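# Planning a kitchen arm before you spend a cent

I love this stuff, so forgive me if I run on a little. Every March I get a pile of mail from readers who want to put a robot arm on a kitchen counter, and the first question is always which arm. I'd start with a tape measure!

**Measure the reach before the price.** Clear a test patch, set out what you really use (a plate, a cup, a jar) and work out where the base would go. Then check the height over the dishes as well as the distance across. The wrist and gripper need room to come down from above, and folks forget that the elbow swings out behind. Leave 4 inches of spare space at the wall if you can.

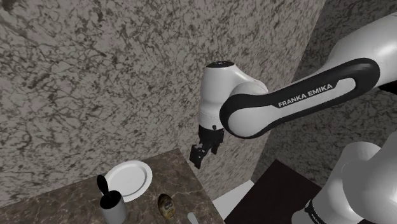

Walls matter more than you'd think. A corner gives you a nice tucked-away base, but it takes away a lot of the swing, and you'll pay for reach you can't use. My friend Rezaul Fakir cut his wish list in half once he drew his corner on graph paper – the longer arm he'd been saving for wouldn't have helped him at all.

**Budget in three envelopes.** I use the arm, the hand, and everything else. "Everything else" is mounts, cables, a stop button, spare pads and a decent shelf for the controller. I keep around 35 percent of the total for it, and I've never had much left over.

My last setup outside the arm itself came to $1761. The stand from Khondokar was the biggest piece and worth every dollar. I went cheap on the cable guides from Jastex and ended up buying them twice, so learn from me there.

**Try the hand on odd shapes.** Boxes are easy and will make any gripper look good. Bring the awkward things from your own kitchen to a demo: something rounded, something tapered, something shiny. Ask to see the fingers come in from below and from the side, too.

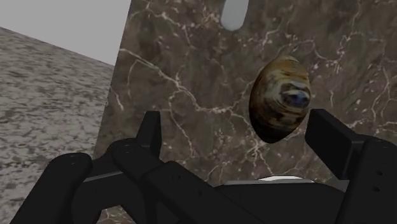
Check how wide the fingers open and write that number next to the width of your fattest item. Look at the tips as well. Can you swap them with a plain screwdriver? Are spare pads sold one at a time or only in a big kit? The Zornodau pads I use come in pairs, and a pair is just right for a small drawer of spares.

**Plan in a computer model first.** Kalano lets me lay out a counter and move an arm around in it for an evening, and I find at least one silly mistake every time. Put in your real counter height, your backsplash and any shelf that hangs over the work.

**Save a little for later.** I put away $40 a month for pads, cables and whatever I break. Tape the list of part numbers inside a cabinet door and add to it in pencil as you buy.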